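Chapter 3
Clearing the Table

Every household owns at least one table that is cleared daily and is never clear. Dennis Mussa, who wrote the first edition of this book, held that a table fills at the speed of the people walking past it. His own held 1,000 pieces of a jigsaw from May until he moved house.
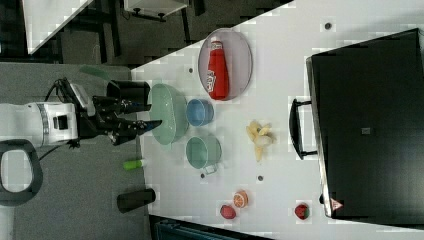
Sorting comes before carrying. Most beginners grab whatever is nearest, walk it to the sink, and come back for the next thing, which is good exercise and poor housekeeping. Look first for what belongs together. A pale green bowl and a pale green mug can share a shelf; a ketchup bottle lying on a plate has to part company with it sooner or later. Toy fruit goes to the toy box, however convincing the strawberries.

We begin with dishes, then move on to food, and leave the toys for Section 2, by which time someone may want to play with them.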